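Aug 5, 2018

Spent the afternoon on the pad question again, Titmont pads against the Ludmont ones, same hand-held gripper body for both. Nabil Kanaan thinks I should just pick one and get on with it, and he may be right, but I wanted cloth on the list before we order more (the foam blocks tell us next to nothing!).

What I keep running into is black on white. Exposure chases the window and the dark fabric goes to mush, so the folds I want to pinch are hard to find when I go through the footage afterward.
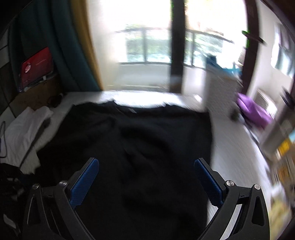 Blue pads on, fingers open over the white sheet: 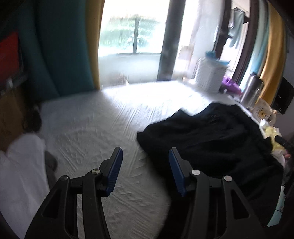 So, exposure. Locking it at 1/2000 would hold the greenery outside and kill everything I care about, so I'm leaning toward letting the window blow out and metering off the cloth. Ask Ghada Geagea what she used on the Aoun recordings in February - hers had a bright balcony door too and I remember them being pretty readable.

Pads: the ridges feel better than smooth on thin cotton, at least in my hand. Three tries per fold isn't enough to say more than that. One pivot feels a touch stiff when I squeeze slowly, check it before the next round.

To do: two more sets with the Ludmont pads, then copy the lot over to the Gisum folder. Need fresh tape for the handle too.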